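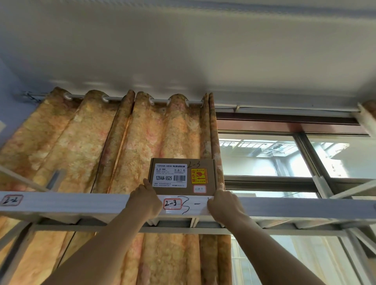 Speaker notes: Stormwater utility fee proposal
Presentation to the Township Board, Usberg
16 April 2020
Slides 1 to 11. Allow 29 minutes, plus questions.

Slide 1. Title

Good evening, members of the Board, and thank you for the time on tonight's agenda. The Public Works Department was directed in March to return with a recommended method of paying for storm drain repair. The recommendation is in your packet at Tab C. No vote is requested this evening. Staff asks only for direction on whether to prepare an ordinance for first reading.

(Confirm with the clerk that members attending by telephone can hear before moving on.)

Slide 2. What the Township owns

The Township is responsible for 2716 storm drain inlets, the pipes that connect them, and 14 outfalls into Joltus Creek. Most of the pipe in the older neighborhoods is clay or corrugated metal. The newer subdivisions north of the railroad line have concrete pipe, which the developers installed and the Township later accepted.

Private detention ponds are not included. Owners remain responsible for those under their recorded agreements, and nothing in the proposal changes that duty.

Slide 3. Present condition

Staff inspected the system by camera and rated each section of pipe from good to failed. The map shows 79 sections rated poor or failed. Members will see that they are grouped in two areas: the streets between Akande Avenue and the creek, and the blocks behind the old middle school.

Pause on the map. Board members from the east side will want to find their own streets. The large printed copy is on the easel in the lobby.

A failed rating does not mean that a street is about to collapse. It means that the pipe no longer carries the water it was built to carry, or that soil is entering through the joints. Both lead to settled pavement, and the Township has been patching settled pavement on Akande Avenue for several years out of the street budget.

Slide 4. How the work is paid for now

Drainage work is paid from the general fund. It therefore competes each year with police, parks and snow removal, and in most years it is the item reduced to balance the budget. There is no reserve. When a pipe fails without warning, the repair is charged to contingency.

If asked about the state revolving loan program: the Township may apply, but a lender will expect a dedicated source of repayment. The general fund pledge was discussed with bond counsel and is not recommended.

Slide 5. The proposal

Staff recommends a stormwater utility fee. Each parcel would be charged according to its hard surface, meaning roofs, driveways, parking lots and other ground that does not absorb rain. Homes would be placed in three tiers by size. All other parcels would be measured individually from aerial photographs.

The fee would be placed in a separate fund and could be spent only on drainage. Churches, schools and the Township's own buildings would pay on the same basis as any other property. This point has drawn the most mail.
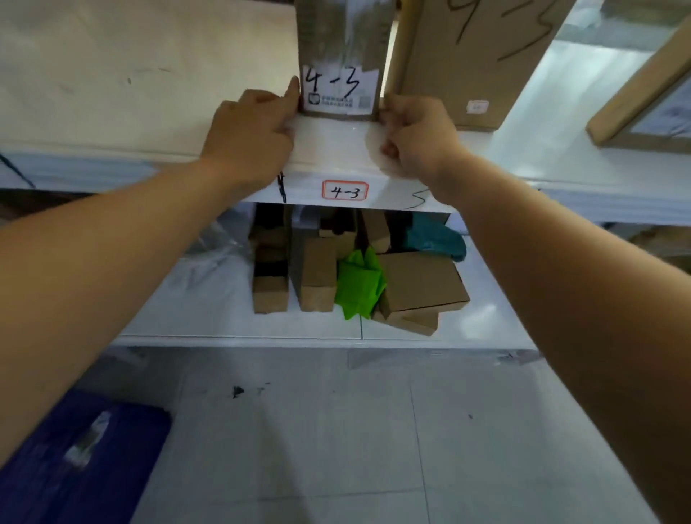 Slide 6. Why a fee and not a levy

A property tax levy is charged on value. A small house on an expensive lot may send very little water to the street, and a large parking lot of modest value may send a great deal. Under a levy the first would pay more than the second. Tax-exempt parcels would pay nothing at all, although several of them are among the largest paved sites in the Township.

A levy would also require a ballot question. Counsel's memorandum on the Board's authority to adopt a fee by ordinance is attached at Tab D. Please refer legal questions to counsel and do not attempt to summarize the memorandum from the podium.

Slide 7. Credits

Owners who reduce their runoff may apply for a credit. Rain gardens, permeable paving and properly maintained detention ponds would qualify. The credit would be renewed every third year, following an inspection. Staff has drafted a one-page application for homeowners. The commercial application is longer and requires an engineer's seal.

Slide 8. Billing and work orders

The fee would appear as a separate line on the existing water and sewer bill. Parcels without water service, chiefly vacant lots with paving, would be billed once a year by mail.

Several members asked how repairs would be tracked. The department has reviewed field service software, including Zinier, and will bring a separate recommendation at a later meeting. The choice of software has no bearing on tonight's request, and its cost is not included in the rate model.

Slide 9. Public comment to date

Comments fall under a few headings. Residents near the creek generally support the work and ask that it begin sooner. Owners of commercial property ask for a phase-in. A number of writers object to any new charge at a time when many households have lost income. Staff takes that objection seriously, and the draft schedule includes an option to delay the first bill by two quarters.

(Read the option aloud. It was added after the packet was printed and is on the yellow supplemental sheet.)

Slide 10. Schedule

If the Board gives direction tonight, a draft ordinance would go to the finance subcommittee first, then to two public hearings. The hearings may need to be held remotely. Written comments would be accepted by mail, by e-mail and in the drop box beside the north entrance to Township Hall.

Construction drawings for the Akande Avenue section are complete and do not depend on the fee being adopted. The section behind the old middle school still requires two easements.

Slide 11. Direction requested

Staff requests direction on three questions. Should an ordinance be prepared? Should it include the delayed first bill? Should nonresidential parcels be phased in, and if so, over how many years?

Leave this slide on the screen during discussion. Rate tables are in the backup slides, in the same order as Tab C.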